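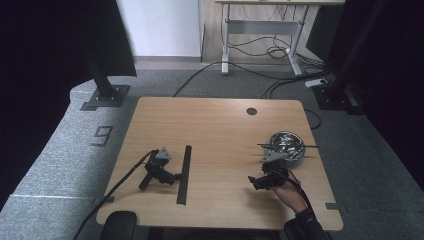
Table 9, February, afternoon

Set up on the oak-look table again, silver bowl at the back with the shiny crumpled stuff in it. I like this top – black parts are so easy to find on it! Drawer label for the ribbed pieces should say Belau, bin 3. Somebody check.
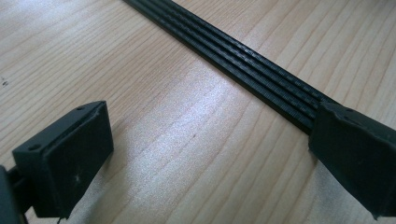 Black ribbed piece lying flat, grooves up.

Rods next. I still want a proper tray for them (Barklow has one, I think) before we do the 300 list – ask tomorrow. 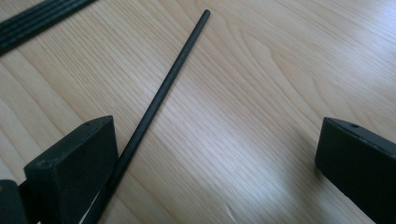 One rod on the wood, rounded tip, more in the corner.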